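Der Ofen von Druldale

Als Kam-wah Liao die Stelle bei der Verbraucherzeitschrift annahm, hatte man ihm Wasserkocher versprochen, vielleicht auch einmal einen Staubsauger, und mit beidem wäre er, glaube ich, sehr glücklich geworden. Stattdessen fuhr er an einem nassen Morgen im October, wie er das Wort nach all den Jahren in Druldale noch immer schrieb, hinaus zu den alten Speicherhäusern, um den Dadero zu prüfen, einen Küchenarm der Firma Bomico, den man für 1395 im Monat mieten konnte, Anlieferung und Einweisung inbegriffen, Geduld leider nicht.

Sumathi Iyer öffnete ihm. Sie trug eine Strickjacke mit viel zu langen Ärmeln und redete schon, bevor er die Schuhe abgetreten hatte: dass der Arm heute gute Laune habe, dass man die Einweisung auf 60 Minuten gekürzt habe, weil den Leuten sonst das Mittagessen dazwischenkomme, und ob er Tee wolle. Er wollte Tee. Sie stellte ihm einen Bildschirm hin, auf dem man mitverfolgen konnte, was der Arm von seinem eigenen Handgelenk aus sah.
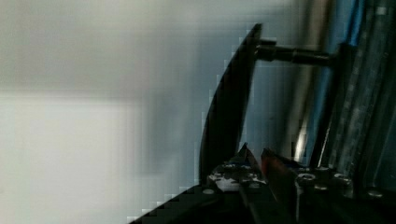
»Daran gewöhnt man sich«, sagte Sumathi und schob ihm die Zuckerdose hin. »Meine Mutter hat auch immer nur die eigenen Hände gesehen beim Kochen, und es ist trotzdem jeden Abend etwas auf den Tisch gekommen.« Kam-wah schrieb das auf, obwohl er wusste, dass seine Redakteurin Wing-sze Chiu es streichen würde. Wing-sze strich alle Mütter. Sie hatte ihm einen Fragebogen mit 22 Punkten mitgegeben, von der Lautstärke bis zur Verständlichkeit der Anleitung, und unter dem letzten Punkt stand in ihrer steilen Schrift: Würden Sie das Gerät Ihren Eltern empfehlen?

Seine Eltern. Sein Vater, muss man wissen, war Koch gewesen, dreißig Jahre lang im Kong, dem Lokal unten am Hafen, und hatte nie zugelassen, dass ihm jemand eine Pfanne aus der Hand nahm. Jetzt zitterten ihm die Hände, und in der Küche zu Hause wurde viel Brot gegessen.

»Fangen wir mit dem Spielzeug an«, sagte Sumathi. »Alle fangen mit dem Spielzeug an. Eine Tomate, die herunterfällt, soll ruhig herunterfallen dürfen.« Und sie zupfte noch einmal an den Dingen auf dem weißen Tisch, so liebevoll, als würden gleich Gäste kommen, während sie ihm erklärte, dass der Kunde selbst entscheide, was wo stehe. Der Arm müsse sich nach dem Haushalt richten, das sei der ganze Gedanke hinter dem Vertrag.
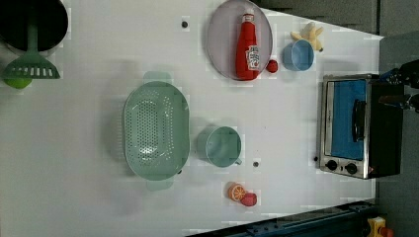
Kam-wah fragte nach der Kündigungsfrist, nach der Wartung, nach den Ersatzteilen. Vier Wochen, antwortete Sumathi, dann zweimal im Jahr, und dann: »Da müssen Sie Cirilo fragen.« Cirilo Zavala kam aus dem Nebenraum, einen halben Apfel in der Backe, und erzählte so lange und so vergnügt von Schrauben und Lagern, dass der Tee darüber kalt wurde. Ob ein Greifer auch einmal etwas zerdrücke? Aber natürlich, rief Cirilo, Pfirsiche vor allem, echte Pfirsiche seien eine Katastrophe! Für Suppe hingegen würde er die Hand ins Feuer legen.

»Mein Vater macht Suppe«, sagte Kam-wah, und weil es im Raum so warm war und die beiden ihn so freundlich ansahen, erzählte er weiter, von den Händen und vom Kong und von dem Brot. Er hatte das nicht vorgehabt. Sumathi zog sich die Ärmel über die Finger und hörte zu, und Cirilo legte den Apfel weg.

»Würde er sich denn helfen lassen?«, fragte sie schließlich.

»Von mir nicht«, sagte Kam-wah. »Von einer Maschine, die er anschreien darf, vielleicht schon.«

Da lachte Cirilo so sehr, dass er sich setzen musste. Anschreien sei im Mietpreis enthalten, sagte er, eine Kundin namens Lok-yiu Fu schimpfe jeden Morgen mit ihrem Dadero über die Eier und habe den Vertrag trotzdem schon wieder verlängert.

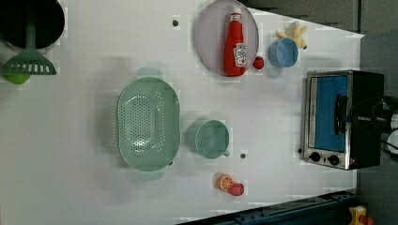 Der Arm über dem Ofen. Auf dem Tisch: Sieb, Becher, Ketchup und allerlei Spielzeugobst.

Gegen Mittag füllte er den Fragebogen aus, sorgfältig und ein wenig strenger, als ihm zumute war. Für die Anleitung zog er Punkte ab, beim Preis blieb er lange hängen und schrieb dann: hoch. Die letzte Zeile ließ er frei. Im Bus holte er das Telefon heraus und rief zu Hause an. Sein Vater meldete sich erst nach langem Läuten und wollte als Erstes wissen, ob der Junge schon gegessen habe.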